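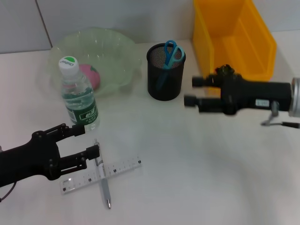 August 31, 2023 - two-arm cell, left gripper fault

Left arm again. Same table set: bottle, basin, mesh holder with the blue scissors, ruler, pen. Task is pen into the holder, left arm picks, right arm stays back.

Run 98: left gripper came down over the pen, closed, then opened again on its own at 5 mm and sat there. No fault on the screen. Fingers would not take a close command after that. Arm itself still moved fine, which is the bad part - it kept going through the rest of the script with the pen left on the table and nearly took the bottle over on the way up. Joni hit the stop.

Log for the left side:
code 701, finger position timeout
code 799, nine seconds later, comms lost to gripper
Right side clean, nothing.

So why did the script carry on? Looked with Magdy. The 701 is passed up as a warning and the motion script only stops on errors. Has been like that since March when we moved to the Sunine controller build. Means every timeout we had since then the arm just carried on. Not good. Changed it to a hard stop on both arms, tested by pulling the gripper plug (power limit turned down, both of us behind the line). Stops in place now. Did it twice.

Cable: the thin black one on the left has a loop hanging under the arm. Wiggled it by hand with the arm stopped, position reading jumps when I bend it close to the connecter. Did not see any damage on the jacket. Could be the connector and not the cable, can't tell yet. Swapped the plug end, jump is smaller but still there. Need a new cable from Prendport, asked Tiina to order two.

Screws on the left finger linkage - checked all, one pivot a bit loose, tightened. Don't think its the cause.

Aino asked if we can run right arm only tomorrow. Yes I think, but left has to be powered off at the box and parked, not just disabled in software. Wrote it on the board.

To do
- new cable in, then bend test again befor any runs
- go thru old logs for 701, Magdy has started
- tie up the cable loop so it can't catch
- tell Dornurley people, they have the same build
- incident form, me

Left arm is tagged out. Please don't take the tag off, ask me first. Nelli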